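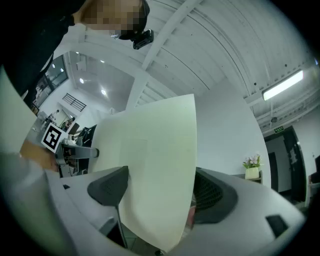
A pale sheet held up under the metal ceiling in the sorting room at Dustgate.

Visit report: Fetar paper rooms, Dustgate, 24 October 2022

Fetar runs its paper work out of a long building at the end of the Dustgate road, past the tire shop. I had driven by it for years without knowing what was inside. They open it to visitors twice a year, once in March and once in the fall, and this time I put my name down early enough to get a place on the morning tour. We were a group of six.

Parking is on the gravel side. The front door is locked on open days and you go in by the loading bay, where there is a table with sign-in sheets and a box of visitor stickers. The tour starts when the whole group is there. Ours started late on account of two people who had gone to the front door.

The first stop was the store. Paper comes in flat, on pallets, and is kept on shelving by weight and by color. Fetar buys most of it from a mill at Stodimham and a smaller amount from a dealer in Alva. The Alva paper is older stock and is kept on its own shelves at the back. Each bundle has a handwritten card tucked under the string. We were asked not to lean on the bundles or move the cards. The store is kept cool, and I was glad I had kept my coat on.

From there we went through to the room where sheets are looked at one at a time. It has a white ceiling of corrugated metal and a gray tiled floor, and the sound of people walking carries more than you would expect. There are brown wooden tabletops, a monitor and dark office chairs. I had pictured something closer to a print shop, with ink on everything. It is more like an office.

Most of our time was spent on single sheets. A sheet that goes out in a customer's order is supposed to be lifted and looked at before it is packed, and the guide took us through what they look for: bent corners, dents from the string, marks from handling, and color that does not match the rest of the bundle. Pale colors are the hardest to match. A large sheet in a very light greenish white can pass for plain white until you put it next to something that really is white. She laid three pale sheets side by side and asked which one was the odd one out. I got it wrong. So did most of the group.

Big sheets also bend as soon as they are lifted, and how they bend depends on the grain. We were shown how to find the grain by folding a scrap lightly in each direction and feeling which way gives more easily. I tried it on four scraps and could tell on all but the heaviest. Thin paper is easy. The guide said new staff usually spend their first weeks on scrap before they are given anything from the shelves.

The packing area is next door. Small orders go flat between two boards, and large ones are rolled around a tube with the good side in. There was a cart of finished rolls waiting for pickup, and the order number on the nearest one was 1165. They would not let us try the rolling, as the tubes were already cut for orders, but we could stand close and watch. One roll took about 3 minutes from the first fold of tissue to the label.

Offcuts are saved. The strips go into bins by color and are sold by weight from the table in the loading bay, cash only. The mixed bins are the cheapest. I bought a bag of mixed and a flat pack of the Alva stock, which has a slight tooth to it and takes pencil well. I have not tried it with ink.

Some notes for anyone planning to go:

The tour is on foot the whole way, with one step down between the store and the sorting room. There is a ramp, but you have to ask for it.

The restroom is by the loading bay. There is not another one farther in.

No food or drink past the sign-in table. Water bottles count.

Wash your hands when you are told to. If you touch a sheet with hand cream on, it goes in the offcut bin.

The next open day is in March. The list for it was already out on the table when we left, and there were still places on the afternoon tour.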